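Teaching by Demonstration – Handout 2
Course: Practical Robot Programming, Skormont Technical College

Please read before the lab on Monday. Bring your own notebook.

1. Two ways to show a task

In the lecture we compared two ways. In the first one you take the arm by hand and lead it through the movement. You feel the weight of the arm and you quickly learn which positions are difficult for it. In the second one you stay away from the arm and drive it by remote control, with a hand controller or with a smaller copy of the arm. We call the first one hand guiding and the second one teleoperation.

Hand guiding is easy to begin with, but your own hands and sleeves are often in the camera view. Teleoperation keeps the view clean. The price is that you lose the feeling of contact, and beginners usually press too hard on the object.

2. What a good demonstration looks like

Move at an even speed. Do not stop in the middle to think. If you are not sure about the next step, end the recording, practice without recording, and start again. A long pause is also learned by the robot, and later it will wait at the same place.

Small mistakes with a correction are welcome. If the part slips and you catch it again, keep the recording. If it falls on the floor, mark the recording as failed – do not delete it.

Last year's groups made 428 demonstrations with the Akari arm, and 355 of them were used for training. Most of the others were rejected for a wrong start position.

3. The pick and place exercise

The parts are pipe fittings, and they start in a plate. Change their direction a little before every recording. If they always lie the same way, the robot learns only this one way. 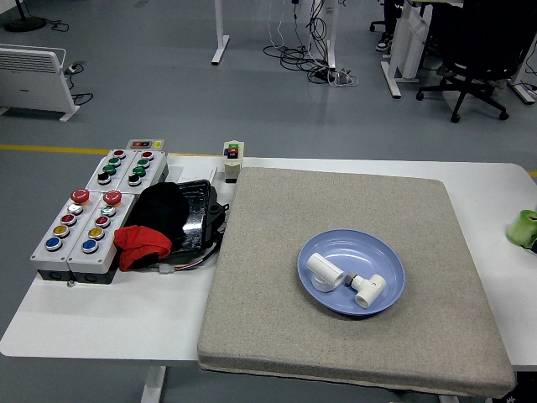
Approach the part from above and close the fingers slowly. With a tee you can choose between the straight body and the side branch, but please agree on one choice in your group and stay with it. An elbow turns easily when you touch it at the end, so aim for the bend. Lift straight up before you move sideways.

Know where the emergency stop is before you switch on the arm. One student drives, the other one watches and keeps a hand free.

4. To hand in

One page per group, with your success rate, your two worst recordings and a short explanation of each. Use the Okoro template from the course page.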